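Zemthorpe Household Methods Group
Bench and Household Notes: Sorting Empty Bottles

Prepared by Declan Henare
Revised 5 Sep 2022

These notes are for staff and visiting operators who record bottle-clearing examples on the two-arm bench at the Asau workshop. They cover preparation of the bottles, the bin and the bench, and the handling habits that give usable recordings. Much of the advice applies equally to an ordinary kitchen, and several of the tips came from people who sort recycling at home.

Preparing the bottles

Rinse every bottle with plain water and let it drain upside down with the cap off. Sugary drinks need a second rinse with a little dish soap. A bottle that goes into storage sticky will collect dust, and the dust is then carried to the gripper pads.

Replace the cap before the bottle goes to the bench. A capped bottle holds its shape better when squeezed. If a cap is missing, use one from the spares jar and check that it fits the thread.

Leave the labels on. The learning system will meet labeled bottles in people's homes, and examples made only with bare plastic have been of little use to the Prendergast team, who train on our recordings. Labels that have come half loose should be taped down or removed completely.

Keep a mixture of sizes and shapes. Smooth bottles, ribbed bottles and bottles that have already been crushed a little all belong in the pile. Retire a bottle when it has split or when the neck has folded over.

Laying out the pile

Tip the bottles out by hand and leave them where they land. Operators tend to straighten the necks so that they point the same way, and this habit should be resisted. Caps should face in several directions, and some bottles should touch or overlap.
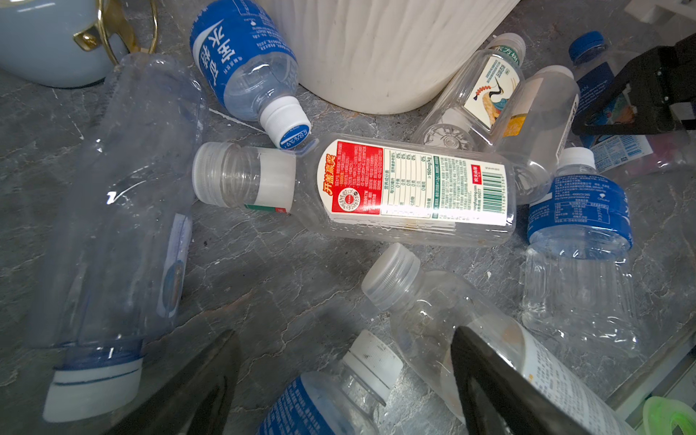

Change the layout after every recording. It is enough to lift a few bottles and drop them again. Once in each session, clear the surface fully and begin with a new pile. Other household objects may stay at the back or sides of the work surface, provided they are moved from time to time as well.

Wipe the surface between sessions with a damp cloth, then a dry one. Crumbs, threads and bits of label do no harm to a recording, but grit will scratch the surface and the pads.

Picking up

Approach the body of the bottle with the gripper open wider than seems necessary. Close slowly until the plastic begins to give, then stop. Squeezing harder does not improve the hold on a thin bottle and often causes it to pop out sideways.

Where two bottles are touching, take the upper one first. If neither is on top, nudge one clear with the side of a finger before closing on it. Nudges are to be kept in the recording. So are missed grasps, as long as the operator goes on to correct them. Stop and discard the recording only if a bottle leaves the bench or an arm strikes the frame.

Use whichever arm is nearer. The other arm should wait low and to its own side, and should not cross in front of the bin while a bottle is being carried.

The bin and its bag

Fold the top of the bag well over the rim and press out the air trapped between bag and wall. A bag that balloons upward will catch the first bottle and may be dragged out with the gripper. At home, a few small holes near the top of the bin's wall will let this air escape; we do not drill the bench bins, as they are exchanged with those at Rovside.

Bring the bottle over the rim before lowering it. Open the gripper inside the bin, below the level of the rim, and lift straight up. Bottles released from too high tend to bounce off those already inside.
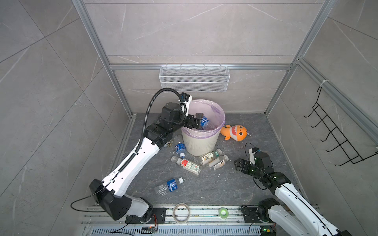
Empty the bin before it is full to the rim. A full bin changes the task, and recordings made that way belong in a separate folder marked "full bin". Spread the bag again after emptying, even if the same one is being reused.

Move the bin to a new position at the start of each session and note the position on the log sheet. Soft toys and similar items placed on the floor of the bench are to be left alone by the operator. They are there so that the system has examples of things that should not be thrown away.

Records and storage

The target for each bottle set is 200 accepted recordings. Write the operator's initials, the bin color and the bag color on the log sheet. Transparent bags and tinted bags are logged separately.

At the end of the day, store the dry bottles in an open crate with the caps on. Do not use a sealed tub, which holds any remaining damp and gives the plastic a stale smell. Hang cloths to dry away from the arms and cables.

Worn gripper pads should be reported to the workshop desk before the next session. New pads and a fresh supply of bin bags will be issued in October, and log sheets from the present set should be handed in at the same time.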